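Entraide Maison & Bureau > Mobilier > Entretien

Table blanche : traces roses, ronds de gobelets et autres souvenirs

Posté par Pushpa Pal, le 13 février
Mots-clés : table blanche, taches, plateau, reflets, salle commune

Bonjour à toutes et à tous,

Je m'occupe (sans l'avoir vraiment demandé) de la salle commune de notre association, à l'étage du bâtiment Cestgate. On y a une grande table rectangulaire blanche, achetée d'occasion en août à une boîte qui déménageait. Le vendeur m'avait juré qu'elle ne craignait rien. Il avait l'air très pressé de partir, j'aurais dû me méfier.

Une table blanche, c'est très beau pendant la durée du trajet entre le camion et la salle. Ensuite des gens s'assoient autour. Chez nous il y a le café du matin, les gobelets qu'on pose partout sauf sur le plateau prévu, l'atelier jonglage des petits avec leurs balles de couleur, et le goûter, sur lequel je préfère ne pas m'étendre.

J'ai trois problèmes, du plus agaçant au plus mystérieux.

D'abord les ronds. Des auréoles brun clair, du diamètre exact d'un gobelet en carton, qui résistent à l'éponge et au produit vaisselle. Certaines se chevauchent, on dirait le logo d'une compétition sportive à laquelle personne ne voudrait participer.

Ensuite les traces rosées. Elles apparaissent du côté où les enfants rangent les balles rouges. J'accuse donc les balles rouges, mais je n'ai pas de preuve, et une collègue soutient que je les invente et que c'est la lumière. Je commence à douter de mes yeux.

Enfin, le plateau a perdu son brillant à un endroit, au milieu, après le passage d'un membre du bureau armé d'une éponge verte et de bonnes intentions.

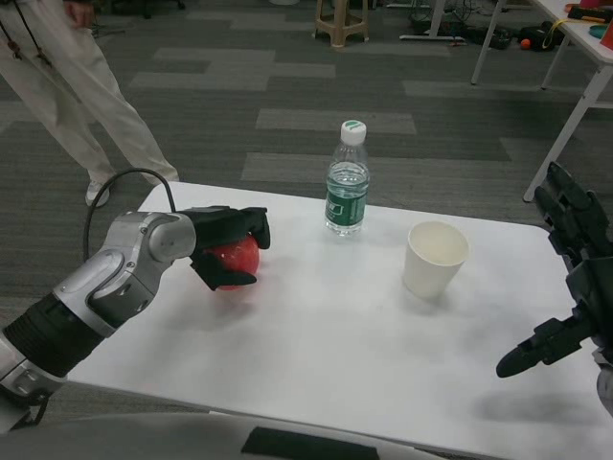

La table, avec une balle rouge, la bouteille d'eau et un gobelet.

Je précise que je ne sais pas en quoi est fait le plateau. C'est lisse, ça brille un peu, c'est froid quand on pose le coude. Sous la table il y a une étiquette à moitié arrachée où on lit « Galtevow » et puis plus rien. Si quelqu'un connaît, je prends.

Ce que j'ai déjà essayé : produit vaisselle, vinaigre blanc dilué, lingettes pour lunettes (ne me jugez pas), et un spray « multi-surfaces » qui a surtout parfumé la pièce à la pomme pendant deux jours.

Est-ce que quelqu'un a une méthode pour les ronds et le rose ? Et pour la zone mate, est-ce rattrapable ou est-ce que je pose un pot de fleurs dessus jusqu'à ma retraite ?

Merci d'avance,
Pushpa

3 réponses

Tamás Lengyel
Membre depuis longtemps, 700 messages

Bonsoir Pushpa,

Je commence par le rose, car votre collègue n'a pas tout à fait tort. Sur votre photo, la couleur sur le blanc près de la balle, c'est un reflet. Un objet rouge et brillant posé sur une surface blanche un peu lustrée la teinte en dessous et tout autour, vous verriez la même chose avec une tomate. Faites le test : enlevez la balle, regardez au même endroit. Si le rose s'en va avec elle, vous pouvez ranger le vinaigre.

Si le rose reste, alors là oui, c'est du transfert de colorant. Ça arrive avec certains plastiques souples qu'on laisse des semaines au même endroit, surtout au soleil ou près d'un radiateur. Essayez dans cet ordre :

1. Eau tiède et savon noir, chiffon microfibre, laisser poser cinq minutes.
2. Pâte de bicarbonate et d'eau, étalée du bout du doigt, sans frotter. On laisse un quart d'heure, on rince bien.
3. Alcool ménager sur un coton, mais seulement après un essai sous le rebord. Sur un mélaminé, en général ça passe. Sur une peinture ou un vernis, vous risquez de repartir avec la couleur de la table sur le coton.

Pour les ronds de café, même pâte de bicarbonate, en insistant un peu plus longtemps. J'ai récupéré comme ça un plan de travail sur lequel mon beau-frère avait posé sa tasse au même endroit pendant tout un hiver, avec une précision d'horloger.

La zone mate, en revanche, c'est de l'usure. L'éponge verte a enlevé de la matière, et aucun produit ne la remettra. Un polish doux pour plastique peut atténuer le contraste. Ne cirez pas, vous auriez une zone mate et grasse.

Et cachez l'éponge verte. Chez moi elle est dans le garage, avec la paille de fer.

Ehsan Dogar
Nouveau membre

moi j'ai mis une nappe

voila. plus de 1000 tasses dessus et la table est nickel. enfin je suppose, je l'ai pas revue

Nusrat Kazmi
Membre, rubrique Mobilier

Je rejoins Tamás pour presque tout, avec deux remarques.

Le bicarbonate est légèrement abrasif. Sur un blanc brillant, si on frotte en petits ronds énergiques (et on finit toujours par frotter en petits ronds énergiques), on fabrique une deuxième zone mate à côté de la première. Posez la pâte, partez faire autre chose, revenez avec un chiffon très mouillé.

Pour les auréoles, j'ai eu de meilleurs résultats avec du percarbonate : une cuillère à café dans un bol d'eau bien chaude, on imbibe un essuie-tout plié, on le pose à plat sur le rond et on attend vingt minutes. Avec des gants, et sans enfants dans la pièce. Rincer deux fois. Je tiens l'atelier Kazmi à Stoscombe, on y retape du mobilier de bureau, et les plateaux blancs arrivent tous avec leur collection de ronds.

Côté gobelets, le carton vide ne fait pas grand mal. Le coupable, c'est la goutte qui descend le long de la paroi et s'installe sous le fond. Une pile de sous-verres au milieu de la table marche assez bien, à condition de les choisir laids : les jolis disparaissent dans les sacs. Pour la bouteille d'eau, pas d'inquiétude, au pire vous aurez une trace de calcaire et le vinaigre dilué s'en charge.

Galtevow, je ne connais pas. Si vous pouvez regarder la tranche à un endroit abîmé, dites-nous ce qu'il y a dessous : brun et granuleux, c'est de l'aggloméré avec un revêtement, et vous pouvez y aller avec l'alcool après essai. Blanc dans la masse, revenez nous voir avant de toucher à quoi que ce soit.

Commentaires sur cette réponse

Pushpa Pal : Test de la balle effectué devant témoin. Le rose est parti avec elle, sauf une petite tache vers le bord, qui est donc à moi et que je revendique. La collègue est insupportable depuis ce matin. La tranche est brune et granuleuse.

Nusrat Kazmi : Aggloméré, donc. Allez-y doucement, et évitez de détremper les chants, ça gonfle.

Margus Juška : Même souci chez nous, mais avec du curcuma. Quelqu'un a déjà vaincu le curcuma ?

Tamás Lengyel : Ouvrez un sujet à part, Margus. Et mettez la table près d'une fenêtre en attendant, le soleil le décolore assez bien.

Pushpa Pal : Percarbonate essayé sur deux ronds. L'un a disparu, l'autre a pâli. Je recommence demain avec l'eau plus chaude. Pour la zone mate, j'ai pris le pot de fleurs.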